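Home About Minutes Stock Lists Contact

Reading time: 2 min

Villgate Toy and Textile Reuse Group
Minutes of the February stock meeting

Present: Joelle Kanaan (chair), Dalal Ghanem (minutes), Gusow Storage representative.
Apologies: none received.
Meeting opened at 6:15 p.m.

1. Minutes of the previous meeting
Accepted with one correction. Under item 4, "cotton bags" should read "mesh bags."

2. Sorting of soft goods
J. Kanaan reported that the backlog of plush and fleece items has been divided into washable and surface-clean only. Items without a care label go to surface-clean until a second person has checked the seams and filling. Long-pile items are to be kept apart from knitted ones, as loose fiber from the first lot was found on most of the second.

D. Ghanem asked whether white items need a separate carton. Agreed: white and off-white plush will be packed on its own, with no printed paper in contact with the pile. Newsprint is withdrawn as a filler for all soft goods.

3. Mesh and netting
Open-weave mesh catches on zippers, hook tape and carton staples. Pieces with mesh parts will be packed last and laid on top. Mesh is not to be folded against a carton flap. Small holes are to be noted on the tag and left alone – no repairs at the sorting stage. 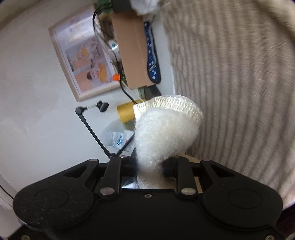

Tags for these pieces will be tied through a seam loop where one exists. Where there is none, the tag goes in the bag with the item. Pins and adhesive labels are not to be used on mesh or long pile. D. Ghanem to amend the packing sheet.

4. Cartons
Stock of plain brown cartons stands at 100. The Khalaf size is preferred for plush; the larger Villska size has been overfilled on two occasions and the base tape gave way on one. Maximum of 12 items per carton for soft goods. Cartons to be marked on one end and one long side. Marking on the lid only is no longer accepted.

The Gusow representative confirmed that shelf depth in bay 2 is 900 mm – cartons may be stored two deep, with the marked end facing out.

5. Actions
J. Kanaan: finish surface-clean check on unlabeled items.
D. Ghanem: revised packing sheet, with items 2 and 3 included.
Gusow: confirm access hours for bay 2 in writing.

6. Other business
Tape dispenser blade is worn. Replacement approved.

Meeting closed at 7:05 p.m.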